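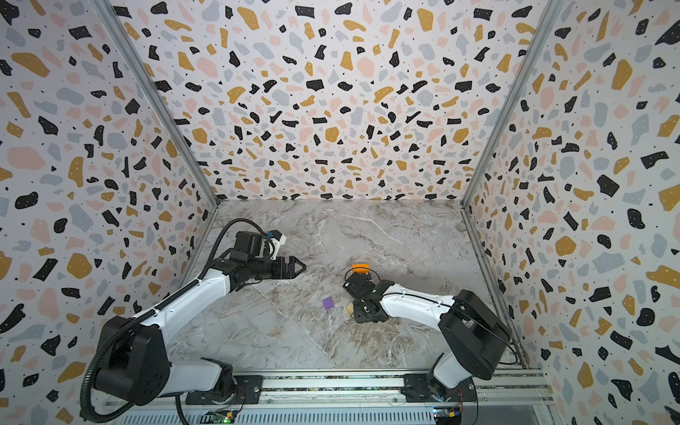

花纹越碎越耐脏，这话我家里说了一辈子，可我自己铺了碎花地面以后，反而天天觉得没擦干净——有人在问卷最后的空白栏里这样写，还补了一句，说希望我们别只问喜欢不喜欢，也问问跪在地上擦的时候是什么心情。

4.2 花纹与“看上去干净”

我得承认，这条留言让我把整节重写了一遍。原来的写法很老实，先报满意度，再报打扫频率，最后放一张相关表，读起来像装修公司的回访记录。可是“耐脏”和“干净”在日常说话里常常混着用，放到数据里就分得很开：前者说的是污渍不显眼，后者说的是人心里踏实。我们在 Brondley 和 Perholm 两地一共收回有效问卷 1,314 份，其中 578 份的填写者家里主要用水磨石类花纹，445 份主要用大理石类花纹，剩下的是纯色面，还有少数几种花纹混着铺、实在没法归类的（归类这件事后面 4.4 还要吵一架）。

先说水磨石类。图 3 里那种白底的印花就很典型，黑、芥末黄、浅粉、浅灰蓝的不规则碎片散在上面，碎片之间还撒着细小的黑点。设计师喜欢它，因为它活泼，掉点面包屑也不太扎眼。麻烦也恰恰出在小黑点上！访谈里反复有人讲同一件事：弯腰去捡一粒脏东西，手指抠了两下，发现是印上去的。一次两次好笑，次数多了，有的人干脆不捡了，有的人则变得什么都要摸一摸。两种人在问卷上都勾了“耐脏”，可后面那道“您放心让孩子坐在地上玩吗”，答案差得很远。我当初在编码表里把这两种人并成一类，现在想想真是糊涂。

还有一点跟距离有关，我们在预调查里完全漏掉了。同一种碎片花纹，站远了看会显得又小又密，近处的就大而疏，于是评价“乱不乱”的时候，站在门口的人和坐在桌边的人说的几乎不是一回事。正式问卷因此加了一栏，请填写者注明自己回答时离墙面或地面有多远。这一栏填得五花八门（“一只拖鞋那么远”我也认了），后来只好归成“伸手够得着”和“够不着”两档。粗是粗了点，但比没有强得多，而且第二位编码员和我在这两档上几乎没有分歧，这在本研究里算是稀罕事。

大理石类的情形要绕一些。天然石材的纹路本来就有深有浅，仿它的图案也跟着有灰有白，有褐色的流纹，有时还带裂纹似的细线。这样的面用旧了以后，哪一道是花纹，哪一道是划痕，哪一片是积下来的污垢，得凑近了才好说。图 4 就是个例子：灰白底上有褐色和棕黄的纹，也有浅浅的划痕，污迹集中在中间一带，摆着积木的地方。
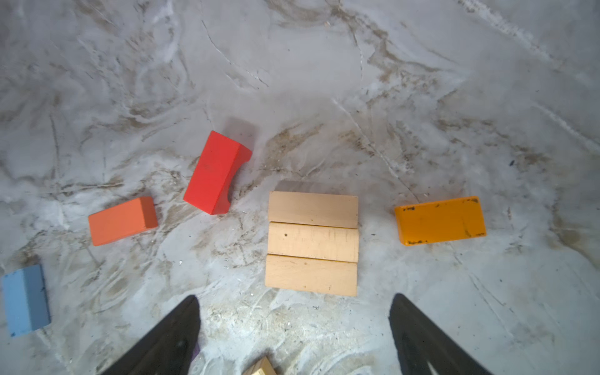
我们原本的假设是，纹路越接近污渍的颜色，人就越晚动手打扫。结果只对了一半。445 位大理石类用户当中，有 146 位说自己“定时擦，不看脏不脏”，理由写得五花八门，归结起来就是信不过自己的眼睛。换句话说，花纹把看得见的线索弄模糊了，他们就改用日历来管。这批人自报的打扫间隔很整齐，对清洁结果的信心却偏低，擦完还是觉得没擦到。我特别喜欢其中一条回答，就四个字：擦了再说。

纯色面的用户则正相反，看见就擦，擦完就放心，不过抱怨也最多，水印、头发、猫脚印，什么都逃不过。Perholm 那边有几份问卷几乎是控诉书，背面都写满了。

这里插一句方法上的话。两地用来做对照的样片都是 Girnden 提供的同一批印花面，Gape 是我们给整套评分流程起的内部名字，前三章里出现过，别当成材料牌号。样片是平放着给人看的，而人家家里的花纹有的上墙，有的铺地，还有的贴在柜门上，所以样片得分和居家得分不能直接相减。审过初稿的同行在这一点上提醒过我，我后来把两套分数拆开，各自做了标准化，图也重新画了，放在附录里。8 月那一轮入户访谈打算带着可以立起来的样片去，看看同一个人换个角度会不会改口。

至于“耐脏”这个词该不该继续留在问卷里，我自己摇摆了很久。去掉吧，填写者会自己写回来；留着吧，它一个词装了两层意思。眼下的办法是拆成两题，一题问“脏了容易看出来吗”，一题问“擦完以后放心吗”，中间隔开几道别的题。两题的措辞和顺序见表 6，试填时有人嫌啰嗦，我还是保留了。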